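Hands, Hands, Hands: Our Gripper Comparison Gallery

Posted by Chantal Bouchard, June 17, 2020

Welcome to the gripper gallery! I've spent most of the spring trying out robot hands in the simulator, and I've loved nearly every minute of it (I'll get to the other minutes further down). Several of you wrote in after the April post asking what the setup looks like and which hand I'd pick, so I've gathered up my notes and put them on one page. Everything on it comes from simulation. The physical arms are still waiting on a power supply, and I'm trying to be patient.

The hands

Three designs made it to this round. The Serlow is a plain parallel gripper: two flat pads, one motor, in and out. The Onia is a suction cup on a short spring, and it's a joy on boxes. The Lévesque is the odd one, with a long finger and a thumb that swings in to meet it, and we run it in pairs on a two-armed robot. I had low hopes for the Lévesque. I was so wrong about that!

The task

Same job for every hand: pick an item off a roller conveyor and put it in a bin. Each hand got 130 tries, split over 23 items, and I used the same list of items and the same starting spots for all of them. Rollers are a mean surface for a gripper. Round things wander, flat things sit so low that a fingertip wants to dip into the gap between two rollers, and the contact settings in the simulator matter a lot more than I expected. I lost a whole week to a friction value that had been typed in with the decimal point in the wrong place.

The controllers

We tried 2 controllers with each hand. The first follows a fixed path and closes when it gets there. The second, which we call Grekisari after a misspelling that stuck, keeps correcting the wrist as the hand comes in. Grekisari is slower but so much nicer to watch - the hand sort of settles over the item and then closes. With the Serlow it made hardly any difference. With the Lévesque it was night and day, and I ended up rerunning the whole fixed-path set because I didn't believe my own spreadsheet.

Bottles are where the Lévesque won me over. Suction has trouble with a curved side, and the flat pads on the Serlow like to tip anything tall. With a finger and thumb you can open wide, come in from the side and close low on the body. 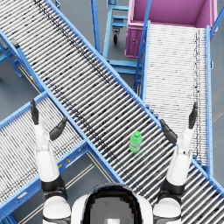 I still want to find out how much of that comes from the thumb and how much from simply having a second arm nearby, so next up is the same set of bottle tries with one arm parked. After that I'm moving the head camera. I have 6 positions marked out, from almost straight down to nearly level with the rollers, and my bet is on one of the lower ones (the forearms block a lot when you look from high up).

If you have a finger design you'd like to see on the rollers, send me the model file and the joint limits. Please check the units first! One hand arrived last month a thousand times too big, and it took out the whole conveyor.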